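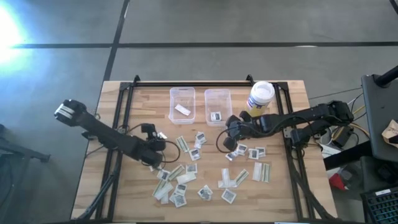
Sorting Small Packets into Clear Bins

Applies to: sealed single-serve packets, sample sachets and similar flat items.

What you need
Clear open-topped bins, one per type
A flat table with a light surface
Blank labels and a marker
A lidded cup for scraps

Steps

1. Clear the table and set the bins side by side along the far edge. Leave the near side free for the packets.

2. Empty the packets onto the table and spread them into a single layer. Overlapping packets are easily miscounted.

3. Turn each packet so the printed side faces up. Set aside any with a split seam or an unreadable print.

4. Place one packet of each type in its bin as a marker. Check the item code at this point. On the Indham stock list, for instance, code 637 is the flat sachet only.

5. Move the remaining packets one type at a time. Finish a type before starting the next. Lift by the short edge; pinching the middle stresses the seal.

6. When a bin reaches 30 packets, stop and start a second bin. Fuller bins are hard to search without tipping them out.

7. Stand the packets upright in rows of 10 and label the front of the bin with type and earliest expiration month.

Storage
Keep bins out of direct sun. Put new packets at the back and take from the front. Recheck dates every October.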